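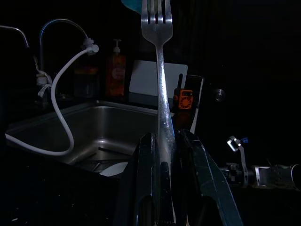 Andau Open Stock Flatware - Dinner Fork and Matching Pieces

Home | Kitchen | Table | Flatware | Clearance | Contact

20 March 2022 - posted by Osmont Supply

Back in stock. Stainless, polished, plain handle, four tines. Same Andau pattern we've carried since we opened, sold by the piece so you can replace what went missing and leave the rest of the drawer alone. Forks ran out in December and we know a lot of you were waiting. Sorry. The new shipment is on the shelf now and orders are going out in the order they came in.

Sold as open stock. No box, no sleeve, no gift wrap. Pieces come bundled by type in brown paper with a rubber band, which is how they reach us too.

What's in the pattern

Dinner fork - 8 inches, the one most people want
Salad fork - shorter, same handle, wider outside tines
Dinner knife - one solid piece, light serration near the tip
Soup spoon - oval bowl, not the round kind
Teaspoon - always the first to vanish, order extra
Serving spoon - plain, no slots
Serving fork - out until the next shipment, no date yet

No steak knife in this pattern. Never was one. People mix in the Pan steak knife, the handle is a bit thicker but next to each other on the table it looks fine. Pan knives are on their own page.

Weight and feel

Medium. Heavier than the thin stamped stuff from a grocery store aisle, lighter than forged. The fork balances just behind the neck. Handle has a soft edge all the way around so it doesn't dig in when you're cutting something tough with the side of the fork. Kids over toddler age do fine with the salad fork.

If you like a really heavy fork this isn't it - look at Tesmont instead. Tesmont costs more and the tines are longer. Some customers bought one of each to compare and sent the loser back, that's allowed, see returns.

Finish

Mirror polish front and back. It will pick up fine scratches, all polished stainless does. After the first few months they blend together and the whole set evens out to a softer shine. New pieces next to old ones will look brighter for a while. We get emails about this every time we restock and no, the finish hasn't changed, yours are just broken in.

No logo on the front. Small maker's stamp on the back of the handle.

Washing

Dishwasher is fine. Handles down for forks and spoons, handles up for knives. Don't pack the basket so tight that pieces nest together, spoons especially, they come out with the food still on. Mix the types up in each slot and they stay apart.

By hand - dish soap, hot water, soft sponge. Skip steel wool. Skip anything with bleach. Lemon cleaners are ok if you rinse right away but don't let a fork sit in one overnight, you'll get little pits and they dont polish out.

Salt is the other one. Pasta water, brine, soy sauce, pickle jars. Rinse the fork before it goes in the pile and you'll never have a problem. Leave it in the pickle jar and you will.

Rainbow marks are heat or minerals. A splash of white vinegar on a cloth, wipe, rinse, dry. Chalky white spots are hard water and come off the same way. Brown specks are usualy rust from something else in the load, an old pan or a cheap peeler, and they rub off with baking soda paste. 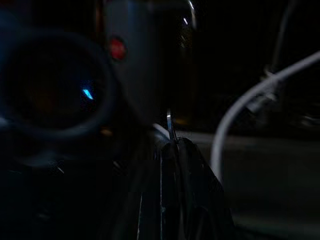
Case quantities

For cafes, halls, church kitchens, rental houses. Full case is 600 pieces of a single type. We don't split a case between types at the case price, please stop asking at the counter, the register won't do it.

Smaller amounts are fine at the regular piece price, no minimum. You can order one teaspoon. The shipping will cost more than the teaspoon but you can do it.

Cases ship on a pallet, curb delivery only. The driver won't bring it in. Have somebody there to sign, and open the top layer before you do. If the wrong type was packed, write it on the slip and call us.

How many to buy

For a home, take the number of people who live there and triple it for forks and teaspoons, double for everything else. That gets you through a day and a half without running the dishwasher. For a rental, go by beds and then add a few, guests take them to the beach.

For a cafe, count seats and allow 2 forks per seat. More if you do cake.

Drawer fit

Fits any standard drawer tray, handles all the same length or shorter than the dinner knife. The serving spoon needs the long slot on the side. In the narrow bamboo trays we sell, the soup spoons sit a little high when you stack them deep and can catch on the drawer frame. Half stack, no problem.

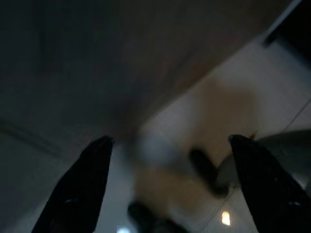 Returns

30 days, unwashed or washed once, we don't mind. Bent tines out of the package we replace free, send a photo. Bent tines after prying open a paint can, no.

Return shipping is on you for a change of mind and on us if we sent the wrong thing. Case returns need a call first.

Shipping

Small orders leave next business day. Piece orders go in a padded mailer, anything over a full place setting goes in a box. No overnight option right now.

Related items

Tesmont dinner fork, heavy
Pan steak knife, single
Bamboo drawer tray, narrow
Dishwasher flatware basket, replacement
Andau butter spreader (clearance)
Osmont cotton dish towels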